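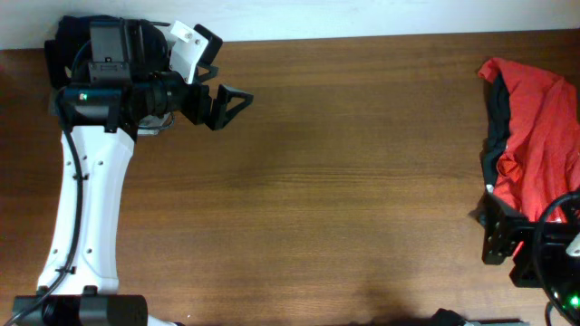

Wooden tabletop, reddish-brown, grain running across.

Thread on looking after wooden tabletops, mostly oiled ones. Replies to last month's post on water marks kept asking the same things, so I've put the answers in one place. Indoor furniture only. Garden tables are a separate subject.

Find out what finish is on the wood before you buy anything. Pick a spot on the underside or near a leg. Put one drop of water on it and leave it for ten minutes. If it beads and wipes off clean, there is a sound film or a recent coat of oil. If it darkens the wood, the finish is thin or gone.

The water test doesn't separate varnish from oil. For that, rub a hidden spot with a cotton bud and a little methylated spirit. Shellac goes sticky quickly. Most modern varnishes won't react. Oil usually leaves a trace of colour on the bud, though so does old polish, so clean first.

If it is varnish, most of this thread doesn't apply. Oil will sit on top of varnish and stay tacky for weeks. Wipe it off with white spirit if you've already done it.

Cleaning. Barely damp cloth, a few drops of washing-up liquid in a bowl of warm water, wipe with the grain, dry straight away with a second cloth. Spray polishes with silicone in them are a nuisance later. Silicone gets into the pores and the next coat pulls away from it in small craters.

Sanding is needed less often than people think. A dull table wants cleaning and a thin coat. Sand if there are raised fibres, a ring that won't shift, or old oil that has gone gummy.

When you do sand, go with the grain, whole board at a time. Spot sanding leaves a pale dish that shows up worse than the mark did. On a veneered top, do it by hand and stop early. The veneer may be thinner than a fingernail.

Don't go too fine before oiling. People sand to 1000 grit and then ask why the oil won't go in. The surface is burnished by then. I stop well short of that and keep the 1000 for rubbing down between coats, used very lightly. I own a pack of 2000 and have never found a use for it on a table.

Dust. Vacuum with a brush head, then a cloth slightly damp with white spirit. Tack cloths are fine but some leave a residue, so test on an offcut. Open-grained timber such as oak or ash holds dust in the pores, and it comes up as grey specks in the first coat.

Products. I use Homura hardwax oil in the satin. It is thick, so stir it well from the bottom. The matting agent settles and the top half of an unstirred tin dries glossy. The Rillside tung oil is thinner and gives a warmer colour, but you wait a lot longer between coats.

Quantity. 200 ml of the Homura does two coats on my kitchen table with a bit left over. If you are getting through far more than that on a normal-sized top, you are putting it on too thick.

Application. White pad or lint-free cloth, small puddle, spread it out thin, work across the grain and finish along it. Leave it for the time on the tin, then buff off everything that hasn't gone in. Skipping the buffing is the main cause of sticky tables.

Pads: Altunel ones hold together. The cheap ones shed fibres at the edges and you find them when the coat has set.

SAFETY. Rags with drying oil on them can heat up and catch fire on their own if left in a heap. Lay them flat outdoors to dry, one layer, or soak them in water and keep them in a lidded metal tin until you can get rid of them. Applies to linseed, tung and most hardwax oils.

Drying. Warm room, window open a crack. I do the last coat at 9 in the evening, when there's less dust in the air, and leave the door shut overnight. Dry to the touch is a long way from cured. Keep cups, laptops and tablecloths off it as long as you can stand to. A tablecloth is the worst of these as it blocks the air.

White rings are moisture in the finish and often fade over a few days. Black rings are usually iron and tannin, common on oak, typically from a wet tin or a cast iron pan. Oxalic acid will lift those. Gloves, goggles, rinse thoroughly, don't sand until it's all rinsed out.

Colour. Cherry darkens in light. Walnut goes paler. If you keep a fruit bowl or a mat in one place all year you will get a patch. Move it now and then. No oil I've tried stops this, including the ones sold with a UV filter.

Correction from Yhon Quispe, who is right: shellac can be waxed perfectly well, it's oiling over it that I'd avoid. My earlier post on water marks ran the two together.

Several people have asked about Rahman board butter. It's for chopping boards. On a table it stays soft and marks your sleeves.

Worktops around sinks next, probably Monday.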